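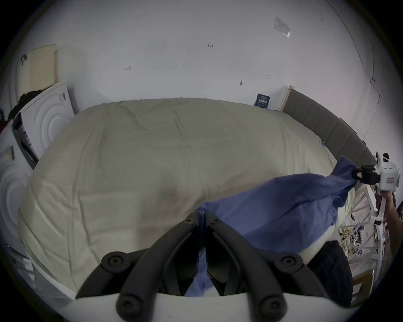 2. What we set out to check

The Murnier method, as taught in the household skills unit at Medurberg, says that a garment should be pulled out flat on a bed, held by opposite corners, before any fold is made. The handout promises a neater pile and less time spent. It gives no source for either claim, and when we asked, we were told it was "well established". We couldn't find where.

Our group wanted to know if the stretch does anything. Peixoto had already compared tables and floors for last year's report, so we kept to beds and to soft items in blue and navy, the colours we had most of.

3. How it was done

We logged 451 folds in September, done by 19 students from the Gutberg residence. Each person folded some items with the corner-to-corner stretch first and some without it, straight from the heap. A fold was timed from the first touch until both hands came away. Neatness was scored out of five by two people who hadn't watched the folding.

The bed was used in three states: with a pale duvet cover on it, with a khaki sheet, and bare. We hadn't planned the bare one. Loïc Hervieu suggested it after the first few sessions, when it became clear that people were spending a good part of their time smoothing the bedding instead of the laundry. A wrinkled cover under a wrinkled shirt makes it hard to tell which wrinkle you are chasing. 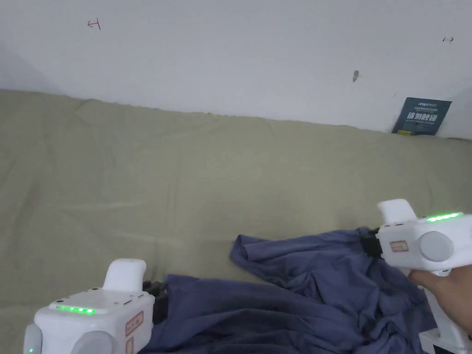

Dark shirts were the worst for this. A navy top dropped in a heap doesn't show its seams from any distance, and several people picked up what they took for a shoulder and got a hem. The handout says to "find the corners", as if a shirt had four of them. Most of the lost time in the stretch group came at this point, before the stretch had started.

We also had to throw out 182 folds from the neatness scores. In some the item was refolded after the timer stopped, in others the scorers disagreed by more than two points, and one whole evening was written up without noting which method was used. The times for that evening are gone too. This is a big share of the data and we would be suspicious of anyone else's report that had it.

4. Results, such as they are

On time, the stretch was slower on every surface. The gap was smallest on the bare mattress and largest on the duvet cover, where cloth and bedding tended to slide together. Quilting on the mattress didn't seem to catch the fabric, although we had expected it to.

On neatness, the stretched items scored a little higher. We don't put much weight on it. The same people who like stretching a cloth out are probably the people who fold carefully anyway, and we let everyone choose the order they worked in — a mistake we noticed too late to fix. 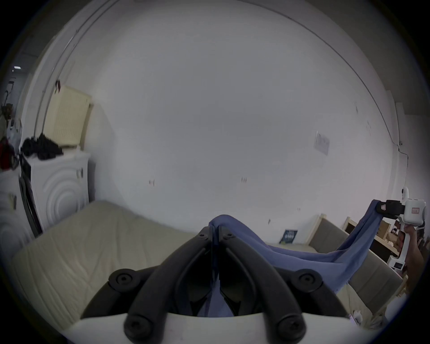
There is also the question of sag. The handout's drawing has the cloth as a straight line between two hands, but a soft piece held by two corners droops in the middle and brings its creases with it. Lifting it higher off the bed doesn't cure that. Pulling harder does for a moment, and then the cloth goes down on the bed and relaxes again.

5. What we would change

Assign the order of methods at random. Use one bed surface, preferably the bare mattress, and add light-coloured shirts to see how much of the trouble is only that navy is hard to read. Have the scorers practise together first.

Until someone does that, we think the line about saving time should come out of the handout. The line about neatness could stay with a "may" in it.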